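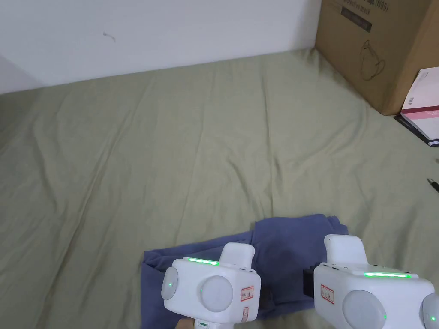
3 min read

How to wash and dry bedsheets so they last

Most sheets wear out in the laundry well before they wear out on the bed. The routine below suits cotton and cotton-blend sheets. Linen can be treated the same way, with a cooler dryer. Silk and satin need their own instructions.

Before the first wash

New sheets carry a finish from the mill that makes them feel stiff and a bit slippery. Wash them once before use, on their own, with half the usual detergent. Expect the colour to bleed slightly in that first load, especially with greens and dark blues. Check the care tag for shrinkage. Our Govero flat sheet lost 3 cm in length after the first hot wash and nothing after that.

Sorting

Wash sheets with other sheets. Towels are heavier, hold more water and shed lint, and the rubbing causes pilling. Zippers and hooks will snag the weave. If you have to fill out a load, use pillowcases or light cotton T-shirts.

Treat stains first. Dab cold water on blood or sweat marks and leave liquid detergent on them for a few minutes. Oily marks from hand cream come out better with a drop of dish soap.

Washing

1. Load the sheets one at a time, loosely, in a ring around the drum. Don't fold them. In a front loader, leave a hand's width at the top.

2. Set the water to 40 degrees and the cycle to normal. Use hot only after an illness, and only if the tag allows it.

3. Measure the detergent. Too much leaves a film that greys light colours. We use Litik unscented powder, one level scoop for a queen set.

4. Skip the fabric softener. It coats the fibres and they stop absorbing moisture. White vinegar in the rinse compartment softens hard-water stiffness.

5. Choose a medium spin. High spin twists a fitted sheet into a rope and sets the creases.

Drying

Shake each piece out before it goes in the dryer. Use low heat, and stop halfway to untangle the corners. Take the sheets out while the hems are still slightly damp and put them straight on the bed, smoothing from the centre outward. Most of the wrinkles will drop out overnight.

On a clothesline, peg a flat sheet by the hem with the fold hanging down. Keep coloured sheets out of direct sun at midday. From October on we dry indoors on a Famgate rack, which holds one queen set if the fitted sheet goes on the top rail.

Storing

Let sheets cool and dry fully before folding. Keep each set inside one of its own pillowcases, on an open shelf if you have one.

Last updated January 2018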